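The Arm Is Fine. The Subscription Is the Problem.
4/29/22
By Johanna Oberholzer

Witska wants small shops to rent a two-handed robot by the month. I spent most of a week with one at a workshop in Sutovgate, and I think the company has built a decent machine and wrapped it in a bad deal.

Start with the price. The basic plan is $1,099 a month on a 36-month term. That gets you the robot, remote support on weekdays, and a library of ready-made tasks. If you want to teach it a task that isn't in the library, you need the Poser add-on, a one-time $3,939. Shipping was $742 on the quote I saw.

Small jobs are what this machine is sold for: putting a thin rod into a bottle, picking up a part, moving it over, setting it down. These are dull jobs and people get sore wrists doing them. I have no quarrel with handing them to a machine.

My quarrel is with what the monthly fee leaves to you. The brochure says "ready on day one." On day one we had a table to place, a floor position to mark, and a long afternoon of setup calls. If the table gets bumped, you do part of that again. Witska's support people were polite and knew their product, but they close at five and the shop I was in runs until nine.

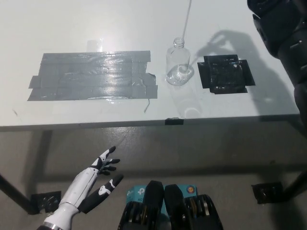

Danish Pirzada read a draft of this and disagreed with me. He wrote that every machine he has ever bought needed a week of fussing, that a lathe doesn't level itself either, and that a shop that can't keep one table still has bigger troubles than a rental contract. He would sign tomorrow, he said, if they cut the term to a year.

He has a point about the lathe. But when you buy a lathe you own it, and the week of fussing goes into something you keep. Under this contract the robot goes back at the end of the term. So do the tasks you taught it. I read that clause twice and then asked Witska about it, and they confirmed it. Anything recorded with Poser stays on their servers and can't be exported.

That is the part I would ask every shop owner to read before signing. The time your people spend teaching the robot is paid by you. The result should belong to you. Mapplebeck, which rents a simpler one-armed unit, lets customers download their tasks when they leave. Its robot is slower and its hand is cruder, and I would still pick it for a shop with fewer than ten people.

Witska says a new contract is coming in August. If it has a shorter term and an export button, I'll take back most of this. Until then, ask for a trial month in writing, and ask who answers the phone after five.

Related
Sadia Marwat: What a service contract should cover
Nighat Bukhari: Renting tools in a slow year
Cameron Cartwright: Mapplebeck's one-armed unit, six months in

Contact us | Copyright 2022, all rights reserved | Back to top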